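Scuffs on gloss black next to a brushed metal collar – cleaner or polish?

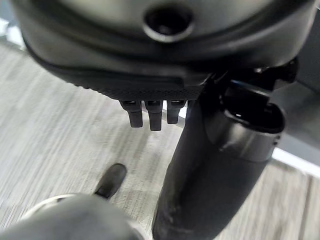
Thread last edited by moderator: Sunday, May 17, 2026

dultau_bench
The marks I want to get rid of are the scuffs and pale smudges toward the lower end of the long black cylinder. The silver band higher up is brushed and I don't want it polished by accident. The gray shell is matte and can stay as it is. Is there one product for both blacks, or do I split the job?

kerf2717
Split it. Dish soap and lukewarm water on a microfiber cloth first, everything. Then look at the gloss part under a lamp held low. If a mark catches a fingernail it's a scratch, otherwise it's residue and isopropyl on a cotton swab will probably lift it.

Flesent
Disagree on the isopropyl. I used it on a black painted tube in February and got a dull patch that never came back. Mineral spirits on a hidden spot first, wait, then decide.

kerf2717
Mineral spirits leave a film. You then need soap again, so you've gained a step.

Flesent
An extra step costs me two minutes. The dull patch cost me a respray.

pralex_r
What is the black finish? Paint, anodizing and bare plastic all behave differently and I can't tell from a picture. Find that out before putting any solvent near it.

dultau_bench
No paperwork on it. Assume unknown.

pralex_r
Then soap only, and a plastic polish if soap fails. Skip sandpaper. People will tell you 400 grit wet is fine – it isn't on gloss unless you plan to go up through the finer grades afterward.

oddbin
Mask the collar, whatever you pick. Low-tack tape, edge pressed down with a thumbnail. If you ever do need to touch the band, wipe along the brush lines. For the knurled strip use a soft toothbrush, dry. Polish in a dotted texture dries white and takes around 150 passes to get out.

Flesent
Seconded on the toothbrush.

dultau_bench
Soap first, then plastic polish with the band taped. Will test on the upper end, near the cap.

kerf2717
I'd still try a swab.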